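Handheld grippers for laundry, worth building?

rerkbridge_shop
Finished my pair from the Lullent plans in July. Cut the linkages in the shared shop, 906 grams for the two. Shirts first, on the bed.
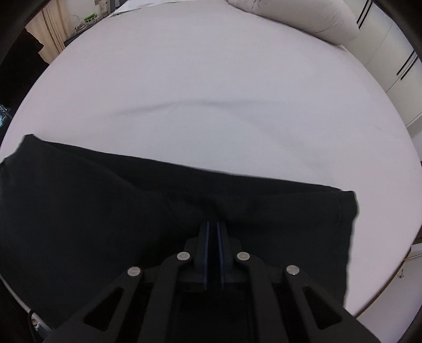

Black top, fingers down on the cloth

kutisov5
Nice linkage. Still a scissor on a stick until a motor moves it. What does this teach an arm?

rerkbridge_shop
Grip points, mostly. I want up to 100 folds before I touch a motor.

akbari_bits
Disagree with kutisov, hand first is the cheap way to find bad jaws. But tees are easy. Try denim, with 2 grippers on it.

rerkbridge_shop
Black jeans, button between the near jaws:

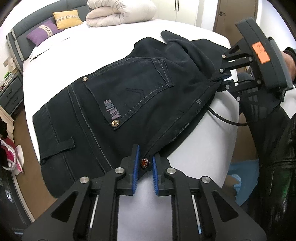

Replies, page 2

kutisov5
A button is a handle. Show me a plain hem and I'll think about it.

akbari_bits
Fair on the hem. I'd still build it.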